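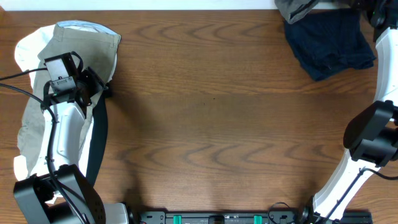 *The wooden table before folding, with the clothing in a pile on the left.*

## Folding a pile of clothes on a wooden table

I fold on a table because my back does not like the bed. The method below I learned from Ognjen Delić, who worked many years in the laundry of a small hotel in Skarcombe. I changed some steps for a normal home.

### Prepare the table

1. Wipe the tabletop with a dry cloth. Small crumbs and specks like to stay in the middle, and later they are inside your white T-shirt.
2. Put the whole pile on one side. If you are right-handed, the left side is usually better.
3. Keep the middle free. You need a space a little wider than your biggest shirt with the sleeves open.

If your wood has a strong grain, as mine has, you can use it as a guide. Lay the bottom hem of the shirt along the grain and you see quickly if it is straight.

### Fold a T-shirt

1. Take one piece from the top of the pile. Do not pull from below, the rest will slide down.
2. Lay it face down and smooth it with flat hands, from the neck to the hem.
3. Fold one side to the middle of the back, then lay the sleeve back on itself.
4. Do the same with the other side. Now you have a long rectangle.
5. Fold the hem up to the neck, and then fold one more time.
6. Turn it over and put it on the right.

For long sleeves, step 3 is a bit different – the sleeve must go down along the body, parallel to the side.

### Trousers and small things

Put one leg on the other and push the pointed part of the seat inside, so the edge becomes straight. Then fold in three. Socks and underwear I leave for the end, when the table is almost free.

### How high to stack

I stop at 5 pieces of thick cotton. With thin shirts you can go higher, but carry the stack with one hand under it and one on top.

My wife asked if a folding board is faster. I borrowed one from Nikola Nikolovski and used it for all of November. For shirts of the same size it is nice. For children's clothes I had to correct almost every piece by hand, so I gave it back.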